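Journée portes ouvertes chez Usmont : notes sur un poste de manipulation en cuisine

J'avais raté la session de janvier. Pour celle-ci, Maham Rana m'avait inscrit dans le créneau du matin, le moins fréquenté, et j'ai pu rester devant le poste cuisine bien au-delà du temps prévu. Je laisse de côté la partie palettisation, que tout le monde a déjà vue ailleurs. Mes notes portent sur la saisie de vaisselle.

L'intégrateur est Pirnlow, le logiciel de supervision s'appelle Bramby. Faustino Serrano, qui tenait le poste, a commencé par le budget de temps : un cycle complet est limité à 60 secondes, approche comprise, et l'essai est compté comme un échec au-delà. La tâche annoncée consiste à prendre un bol, le soulever, le déplacer puis le reposer d'aplomb. Sur le papier, rien de spectaculaire. En pratique, un bol évasé est un objet pénible pour une pince à deux doigts. On peut le prendre par le bord, avec un doigt à l'intérieur et l'autre à l'extérieur, mais la paroi est inclinée et la force de serrage tend à faire glisser l'objet vers le bas. On peut aussi le prendre en écartant les doigts, à condition que la course suffise.

Chez Usmont, on a retenu la prise par le bord. Serrano règle l'effort en deux temps : un premier contact léger, une pause de 200 millisecondes pendant laquelle le contrôleur vérifie que la position des doigts ne dérive plus, puis le serrage nominal. J'ai demandé pourquoi ne pas serrer directement. Réponse : avec un contact franc d'emblée, le bol pivote autour du premier doigt qui touche, et l'estimation de pose est bonne à jeter.

L'autre difficulté est visuelle. Un récipient sombre et mat renvoie peu de lumière, les capteurs de profondeur n'aiment pas ça, et les surfaces brillantes des appareils voisins ajoutent des mesures aberrantes. Bramby fusionne plusieurs points de vue et pondère chaque mesure par un indice de confiance — l'idée est ancienne, la mise en œuvre m'a paru propre. La vue du poignet sert pour les derniers centimètres, les vues plus larges pour tout le reste. Le marbre veiné n'aide pas non plus la segmentation : d'après Serrano, les premières versions prenaient certaines veines pour des arêtes d'objets. Le bois passe mieux.

Le bol noir sur sa planche, vu de près puis avec le plan de travail autour :
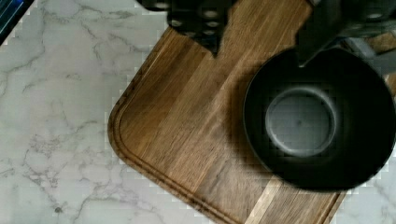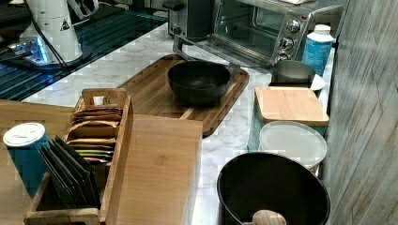
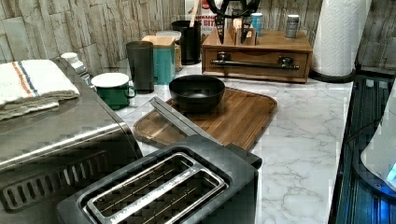
Reste la question de l'encombrement. Beaucoup de démonstrateurs vident le plan de travail et annoncent ensuite des taux de réussite flatteurs. Ici, le planificateur doit composer avec des obstacles de hauteurs très différentes, et l'enveloppe de sécurité est élargie autour de chacun. La conséquence est visible à l'œil nu : le bras prend des trajectoires hautes, un peu lentes, avec une descente presque verticale à la fin. C'est prudent. Pour une cadence industrielle, ce serait rédhibitoire, pour une cuisine, je ne suis pas sûr que cela compte.

Le chiffre affiché par Usmont est une série de 100 essais par configuration, sans intervention entre deux essais sauf arrêt d'urgence. Je n'ai pas obtenu le taux détaillé. Rana m'a promis le journal de la série, expurgé des paramètres de Pirnlow, et je mettrai cette page à jour si je le reçois. Ce qui m'intéresse est la répartition des échecs : perte de prise pendant le levage, mauvaise pose initiale ou dépassement du temps. Ce sont trois problèmes distincts et un pourcentage global ne dit rien de l'un ni de l'autre.

J'ai aussi posé la question du changement d'objet. Un modèle de bol différent demande une nouvelle calibration de l'effort, mais pas de nouvel apprentissage de la détection, du moins tant que la forme reste à peu près de révolution. Pour une poignée ou un couvercle, Serrano a été plus réservé. Il m'a renvoyé vers l'équipe Jatoi, qui travaille sur les objets articulés dans la salle voisine et dont la démonstration était déjà complète à mon arrivée.

Prochaine session au printemps, sur inscription. Je compte y retourner pour Jatoi, avec un chronomètre.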